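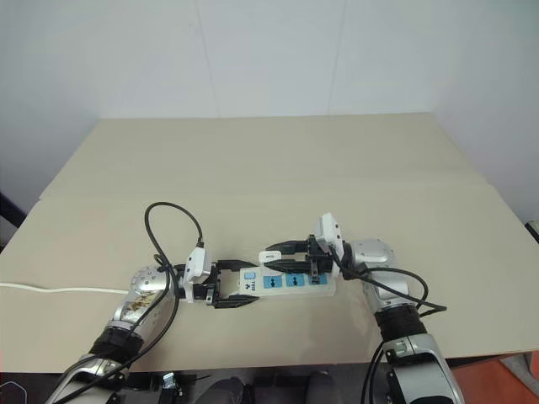
Woke at six with a plan for the outlets. I should explain that I don't usually have plans at six, I have opinions about the neighbor's leaf blower, but the power strip had been bothering me since supper and I'd gone to bed with it unresolved.

The trouble is that the new table is enormous. It is two boards pushed together and painted the color of oatmeal, and everything placed on it looks like evidence. Put down a cup and you feel you ought to label it. Put down a power strip with three blue sockets and it becomes the centerpiece of the whole room, like a ham.

My first idea was to hide it behind the Drirninov lamp. The lamp has a base the size of a cookie. My second idea was to stick it to the underside of the table, for which I bought a roll of tape from Xu's on the corner, rated for 7 pounds, and I then read the back of the roll at the counter and learned it was not for use near heat, dust, paint, or ceilings. I bought it anyway. It's in the drawer with the other tapes.

So the strip lives on top, in daylight, and the question for the rest of the month is what gets to be plugged into it. Three sockets. The candidates are the lamp, the phone, the Pumitz radio, the pencil sharpener (electric, a gift, shut up), and whatever guests bring. I drew up a list at breakfast and the pencil sharpener came in second, so I drew up another list.

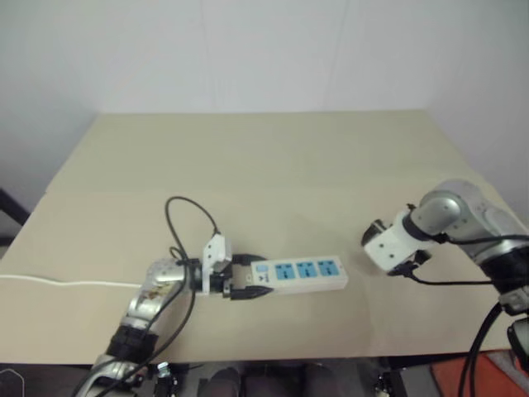
Vilano, September, later the same day

Still on the outlets. Lunch was toast over the sink so as not to get crumbs near anything.

I have been thinking about which way the thing should face. If the switch is on the left I can reach it from the chair. If the switch is on the right I can reach it from the door, which sounds better until you consider that I would be turning off the radio every time I came in with groceries and an elbow. Left, then. I felt very good about left for most of an hour.

Then there's the cord, a thin white one, lying on a tan table and fooling no one. I had hoped it might drop neatly off the back, but the back is up against the wall and I'd have to pull out both boards to make a gap. I moved these boards in by myself in the summer and I remember each of the 32 stairs. The cord can come off the side.

Around four I allowed myself the adapter. Everyone has one of these, small and white and from some trip or other, and everyone is sure it will come in handy. I have kept mine through two apartments. Before that it belonged to an aunt who never went anywhere.
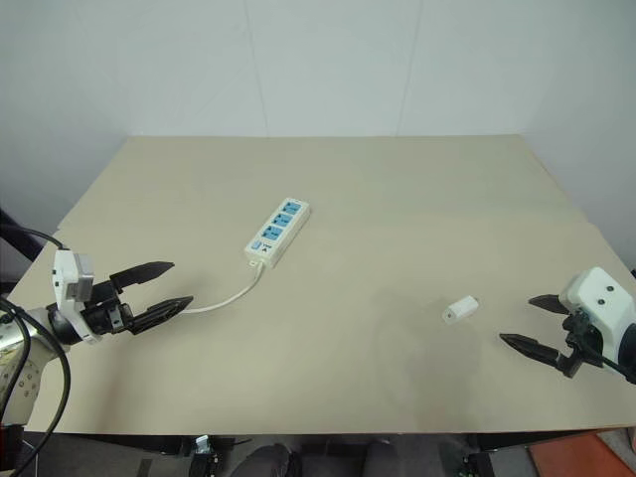

Strip on the diagonal, adapter keeping its distance.

I rather like the slant. It looks as if somebody had a reason. Laid straight, the strip only made the seam in the table look crooked, and I don't want to know which of them is at fault.

Supper: soup. The lamp has a socket, the radio has a socket, and the third one I am leaving open in case I become the sort of person who has guests. Pencils sharpened by hand.

Z.

3 comments

marrowbone: You're allowed to put the pencil sharpener in the kitchen. I put mine in the kitchen.

Tilly in the annex: I have had the same adapter for 100 years and it fits nothing. Would not part with it.

oldgoat: left is correct

Write to Zahira Santoso through the contact page | © Zahira Santoso, all entries | Back to top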